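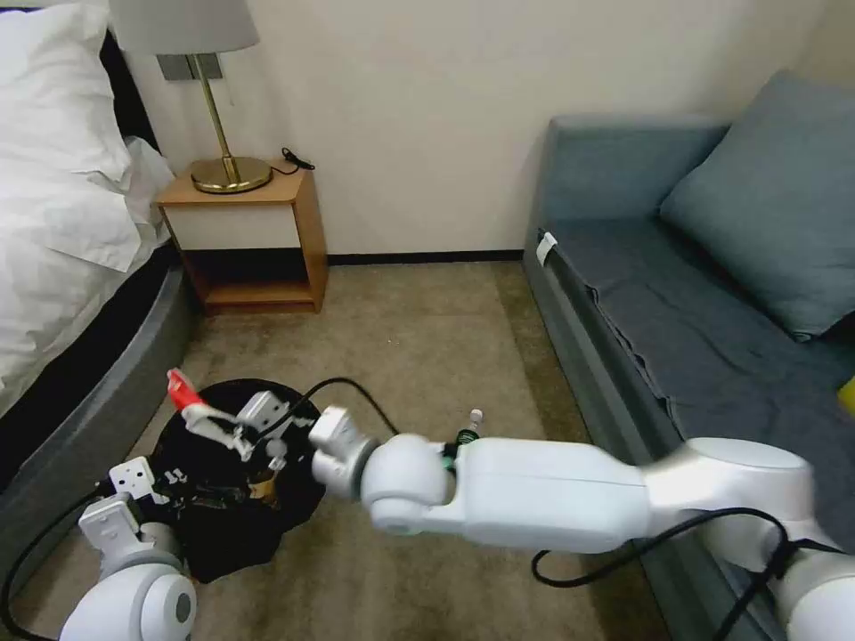

Speaker notes, "How We Slept Badly for a Whole February and What I'd Do Next Time"
Small Hosts Evening, Kolledstead, 2019-03-28

Hi everybody, thanks for coming out. (Wait for the chairs to stop scraping.) I'm going to talk for 14 minutes, mostly about noise in guest rooms, and then Youssra gets the mic for laundry costs, so save your sheet questions for her!

Start with the review. Read it out slowly: "Lovely hosts, lovely breakfast, did not sleep." Three stars. I had that thing stuck in my head for a week. I'd spent all my money on towels and the good coffee, and here was a person lying awake listening to my refrigerator.

So in February I slept in every one of my own rooms. I've got four of them, and I'd never spent a night in three. Ask for hands: who here has slept in every room they rent out? (If it's only a few hands, be nice about it, I was the same.)

What I heard, in order of how much it bugged me:

The fridge in the hall. It kicks on, it hums, it shudders when it quits. The shudder is the part that wakes you up. I put it on rubber feet and pulled it out from the wall, and the shudder went down to a sort of cough.

The door to room two. It doesn't slam, it clicks, and you hear that click in room three like somebody's in there with you. Felt pads on the door stop, nine dollars for the pack, and I still have most of the pack.

Pipes. I don't have a good answer on pipes. Ehab Ait Ali told me to get foam sleeves on the ones you can reach, and I did, and it helped with the ticking but not the whoosh. If somebody here has fixed the whoosh, please find me at the break.

Hangers! Empty wire hangers on a rail, with trucks going by outside. I lay there for an hour trying to figure out what that tiny ringing was. They're all gone now.
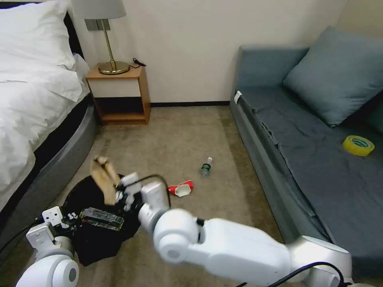
Next part is neighbors. I used to put a card in the room saying quiet hours start at ten, and guests read it as a scolding. Now I say it at check-in, out loud, while I'm handing over the key, and it comes out a lot friendlier. Tell the story about the trumpet player here if there's time. Skip it if we're past nine minutes.

Money slide. I spent $154 total, and that includes the rubber feet, the pads, the foam and a white noise machine I wish I hadn't bought. Guests kept unplugging it. One put it in a drawer, still running.

Then the thing I haven't done, which is windows. I got a quote and I had to sit down. Heavy curtains are my plan for this year, lined ones, and I'll report back if Youssra El Ouafi lets me have another slot.

Homework for everybody: pick your worst room, go to bed in it at your normal time, and keep a notepad handy. Phone off, or you'll scroll through the whole thing and miss it. Write down what you hear before you start fixing anything.

Questions. If somebody asks about earplugs, yes, I leave them out, in a dish by the sink. Then hand over to Youssra and remember to give back the clicker.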